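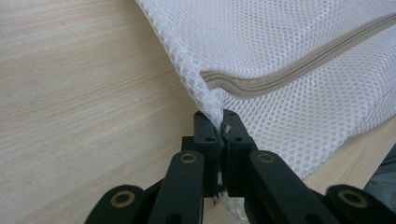

Streaming boxes in shared spaces: speaker notes
Doina Shehu, March 11, 2019

Start with the room question: who still has a box plugged into the TV at home, and who just uses the apps built into the set? Wait for hands.

Slide 2. What we set up
Utine put streaming boxes in the guest apartments at the Flurum building. 60 units, all the same model, all on the building Wi-Fi. Magnus Buchanan did the installs. I handled accounts and support.

Slide 3. The sign-in problem
Guests sign in to their own video accounts and then leave without signing out. The next guest opens the app and sees a stranger's watch list. In November this was our most common complaint.
Mention the guest who bought two movies on the last guest's card. Keep it short.

Slide 4. First fix
A printed card by the remote asking people to sign out. Few did. The menu for it is four levels down in some apps and has a different name in each one.

Slide 5. Second fix
Chiến Hứa wrote a small tool that resets the box at checkout. It takes about 20 minutes, mostly app updates. The box has to be powered on, so cleaning staff should leave the power strip alone. Say this part twice.

Slide 6. Casting
Many guests would prefer to cast from a phone. On a shared network they could see every TV in the building. Jeptoo Mfaume split the network so each apartment sees only its own box. Show the before and after diagram. If someone asks about router models, send them to Jeptoo after the talk.

Slide 7. Remotes
Lost remotes cost us $800 last year. We now keep spares at the front desk, already paired by apartment number. Batteries are in the same drawer.

Slide 8. Still open
Live sports apps that ask for a zip code. Captions that go back to off after a reset. Hằng Đặng is testing a settings backup for the second one.

Questions. Leave the network diagram up.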